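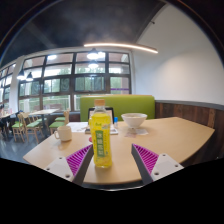

Kornley Yarns will open a second dye room at its mill in Jiresthorpe this August, the company announced, and will use the added space to bring its full range of sock and sweater yarns under one roof. At present the lighter shades are dyed at the mill and the darker ones are sent to an outside dyer. The new room will also supply a spring collection of 12 colors, among them a bright yellow close to that of a bottled drink on a café table, a shade that customers have requested through the company's stores for several seasons. The remaining 11 colors are drawn from the existing shade card and have been adjusted for use on a new base yarn.

The base yarn, to be sold under the name Uvollow, is a two-ply wool spun for hand knitters. It will be offered first in a fingering weight and later in a worsted weight. Kornley stated that the yarn has been treated so that finished garments may be machine washed on a wool cycle, and that care instructions will be printed on the inside of every band. An untreated version intended for felting is planned but will not be part of the first shipment.

Construction of the dye room began last winter in the north wing of the mill, which had been used for the storage of cones and shipping cartons. The floor has been relaid with a slope toward the drains, and the old windows on the yard side have been kept. Four dye vats have been installed, two of them small enough to handle sample lots. The company said that the small vats will allow it to repeat discontinued shades for customers who need additional skeins to complete a project, provided that the order meets the minimum weight.

Dye lots will continue to be marked on every band. Under the new system, the lot number will be followed by a letter showing which vat was used. Customers who are buying for a large garment are advised to match both the number and the letter. Stores will be asked to keep skeins from different lots in separate bins, and to note on the shelf label when a lot is close to running out. Skeins dyed before the change will carry the old marking until stocks are sold and may be exchanged under the same terms as before.

The mill will employ 103 people once the room is in full operation, compared with 97 at present. The new positions are in dyeing, skein winding, and quality inspection. Applications are being accepted at the mill office, and training will be given on site. Prior experience with textiles is welcome but is not required for the winding positions. Inspection staff will be asked to complete a color vision test before they begin work.

Mollel, the wholesale firm that supplies Kornley yarns to independent stores, will carry the spring collection from the date of release. Stores that already hold an account may place orders through their usual representative. New accounts will be opened after the first shipment has been filled. Mollel stated that it does not plan to change its minimum order, and that mixed bags will be available so that smaller stores can stock the whole range without buying full bags of each color. Sample cards with short lengths of each yarn will be sent to account holders in advance and do not need to be returned.

Prices for the existing sock and sweater yarns will remain the same through the end of the year. The price of Uvollow has not been set. Kornley said it expects the fingering weight to be placed between its standard sock yarn and its merino line, and that stores will receive the final price list together with the sample cards. 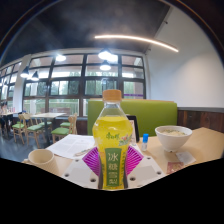 Pattern support and store events

A booklet of patterns will be released alongside the collection. It includes a pullover with a round yoke, a cardigan in two lengths, a pair of ribbed socks, a child's vest, and several small projects suited to a single skein. All garments are graded from extra small to the largest size in the Kornley range, and each pattern lists finished measurements as well as the amount of yarn needed for each size. Written instructions are given for every design, with charts added for the colorwork. The booklet will be sold in print at stores and as a download from the company's website.

Crochet patterns will be offered as a separate leaflet. The company noted that earlier collections had been designed mainly for knitters and that requests for crochet designs had increased. The leaflet contains a shawl, a shoulder bag, and a square blanket motif that may be joined in several ways. Terms follow standard American usage, and a conversion table is printed on the back page. Hook sizes are given in both letters and millimeters.

The mill store in Jiresthorpe will hold an open afternoon after the dye room begins work. Visitors will be able to view the winding floor and the new room from the upper walkway, and skeins from the sample lots will be on sale at a reduced price while they last. Entry will be free, although places on the guided tour must be reserved in advance at the store counter. The tour includes stairs and may not be suitable for all visitors. Closed shoes are required, and food and drink may not be taken onto the winding floor.

Beginner classes at the mill store will continue on their current schedule. Classes are held at 10 a.m. and again at 2 p.m., and cover casting on, the knit and purl stitches, simple shaping, and binding off. A new class on choosing and combining colors will be added once the spring collection is in stock. Participants should bring their own needles or hooks. Yarn for practice is included in the class fee, and partial skeins may be taken home.

Supply of wool

Fleece for Uvollow will be bought from the same farms that now supply the company's sweater yarn. Kornley stated that its contracts with these farms have been renewed, and that additional fleece will be bought only if orders for the worsted weight exceed the first estimate. Scouring will continue to be carried out by the present contractor, while spinning and finishing will remain at the mill. The company does not intend to alter the fiber content of any yarn now in production.

Water from the dye room will pass through a settling tank before it leaves the site. The tank was added to the plans following a review by the company's engineers, and a second tank may be built if the worsted weight goes into regular production. Rinse water from the lighter shades will be held and used again in the first wash of later lots.

Store owners with questions about orders, lot numbers, or display materials should contact Mollel. Questions concerning employment, tours, and classes should be directed to the mill office in Jiresthorpe, which is open from 9 a.m. to 4 p.m. Requests for repeat dyeing of discontinued shades will be accepted from August and must include a band or a short length of the original yarn.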